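Chapter 5
Water Cures and Their Keepers

Long before anyone thought to bottle it, water was prescribed. Patients were wrapped in it, sat in it, hosed with it and told to drink it until their judgement gave way. The spa at Plevholm kept 868 bathing sheets for this purpose and, if its ledgers can be trusted, 2 doctors. You may draw your own conclusions about where the labour fell.
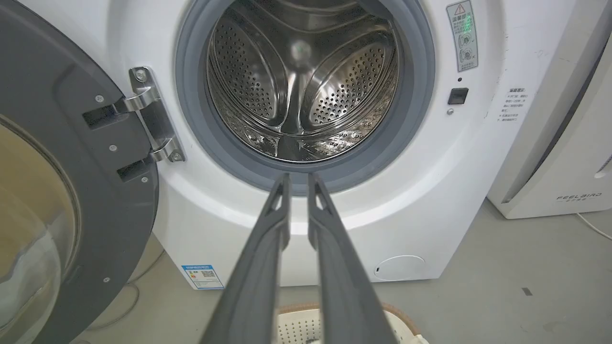 Figure 5.1 A front-loading machine with its door open and the steel drum empty.

The cold wet-sheet pack was the favourite at Plevholm. Its rival at Itimholm preferred heat, and charged extra for it. Both claimed to draw out impurities, a word neither house ever got round to defining. We will meet it again in this chapter, still undefined.
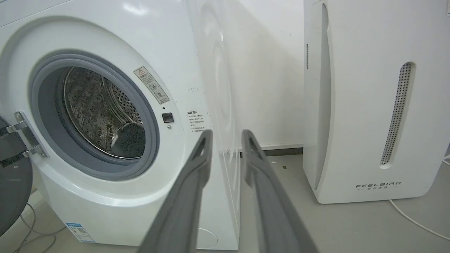 Hydrotherapy survives today in milder forms, from the warm pool to the foot bath, and some of it does ease sore joints. The older theory held that moving water carried a vital force, and that more movement meant more force. By that reasoning, the perforated drum behind a grey rubber door seal ought to be the healthiest spot in the house. Keep the thought handy as you read the Itimholm pamphlet in the next section, and underline each claim that could be tested.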